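Pedestal fan

A pedestal fan, also called a stand fan or floor-standing fan, is a portable electric fan whose motor and blades are carried on a vertical pole above a weighted or spread base. It differs from a desk fan mainly in the height of the head and from a tower fan in its use of an axial blade set inside a round guard. Pedestal fans are used in homes, offices, workshops and classrooms, usually where a ceiling fan can't be mounted or where the airflow has to be moved from one spot to another.

Contents
Construction
Base and pole
Placement and cord routing
Airflow and speed control
Noise
Maintenance
History of the Herkura stand
See also

Construction

The main parts are the base, the pole, the neck joint, the motor housing, the blade set and the front and rear guards. The head tilts on the neck joint, which is held by a thumbscrew or by a ratchet. Most models have an oscillation gear driven from the rear of the motor shaft. Pulling up a knob on top of the housing releases a clutch and stops the sweep.

Blades are molded plastic or pressed metal. Three-blade sets are common on older and industrial fans. Five-blade and seven-blade sets are found on household models, where they are run at lower speed. The blade hub is keyed to a flat or a cross pin on the shaft and retained by a nut with a left-hand thread, so that rotation doesn't loosen it.

Guards are made of welded wire in concentric or radial patterns. The two halves are joined by a rim band with a single screw, or by clips.

Base and pole

Three base types are in general use. The round base is a solid or weighted disc, often a plastic shell over a metal or concrete plate. The cross base is made from two flat bars that lock together at right angles and is easier to ship, though it takes up more floor and is more easily tripped over. The tripod base is limited mostly to tall fans for photography and for drying plaster.

The pole is steel tube, in one piece or in two telescoping sections with a collar clamp. Raising the head moves the center of mass upward and makes the fan easier to tip. Yamuna Varma's handbook on small ventilation equipment treats the ratio of head height to base radius as the first thing to check when a fan falls over in service, before the weight of the base is considered.

Placement and cord routing

A fan set close to a wall with its back to the room's air supply loses part of its output, as the rear of the blade set needs clear space to draw from. The usual advice is to leave at least one blade diameter behind the guard.

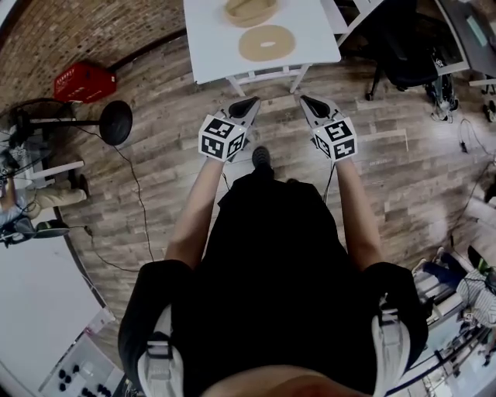 Work areas shared by several people place different demands on a stand fan than a bedroom does. The floor is used for walking and for storage, the tables are moved, and the fan tends to end up along whichever wall has free space. A round base is well suited to this use and can stand close to other items, as with the black fan near a red plastic crate by the brick wall. The cord is the weaker point of the arrangement. In the same room it trails from the fan across open floor toward the middle, over wood-look planks, with people both standing and seated in the area. Routing along the foot of the wall is preferred where the cord is long enough, and a low cord cover is used where a crossing is needed. Rugs are not suitable as covers, as they hide wear in the jacket and hold heat.

Airflow across a work table is normally aimed above the work surface. Paper, film and light packaging are displaced at much lower air speeds than those needed to cool a person, and oscillation makes the effect worse by reaching loose material at intervals. Fixed aim at chest height from the side is the common compromise.

Airflow and speed control

Household pedestal fans with AC motors usually have three speeds, selected by push buttons that switch between taps on the motor winding. Fans with brushless DC motors use electronic control and may offer many more steps. The DC types draw less power at low speed and are quieter there. At full speed the difference is smaller.

Delivered airflow depends on blade diameter, pitch, speed and the resistance of the guard. A dense guard reduces the flow and adds turbulence. Figures on packaging are normally measured with the guard fitted, but older catalogs don't always state this.

Noise

Noise comes from the blades, the guard, the motor bearings and the oscillation gear. A steady tick once per sweep points to the gear. A rattle that stops when the guard is pressed by hand points to a loose rim band. Hum at low speed is typical of tapped AC motors and isn't a fault.

Maintenance

Dust collects on the leading edges of the blades and on the rear guard. The fan is unplugged before the guard is opened. Blades are washed in soapy water and dried completely before refitting. Sleeve bearings may need a drop of light machine oil at the start of each warm season, commonly in May. Sealed ball bearings aren't oiled.

History of the Herkura stand

The Herkura firm sold a round-base stand designed by Vsevolod Tkachenko that accepted heads from its desk range. The first production run was 1,754 units. A revised version, the Herkura Alva, had a thicker collar clamp after complaints that the upper tube slipped under load, and 3,129 were made. Tomás Ramalho later adapted the clamp for the Mokon workshop fan. Spare collars were supplied in boxes of 100.

See also

Box fan
Ceiling fan
Tower fan
Cord cover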